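Packing for a sightseeing weekend

Lay everything out on the bed the night before and put back what you won't wear twice. Two pairs of shoes are enough. Roll shirts, fold trousers, and keep chargers in one zip bag.

Write the hotel address on paper – phones die on long walking days.

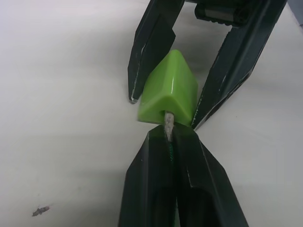

Apolline Gaillard: I also save the map offline before I leave home. In Kurtuluş I had no signal for most of an afternoon and still found my way back.

For the day bag, keep it light. Water, a snack, a thin rain jacket. In November add gloves. Check museum closing days before you book, and leave 20 minutes between stops for getting lost.

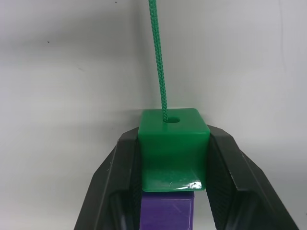

Green cube on a braided cord

Wash the water bottle as soon as you get home.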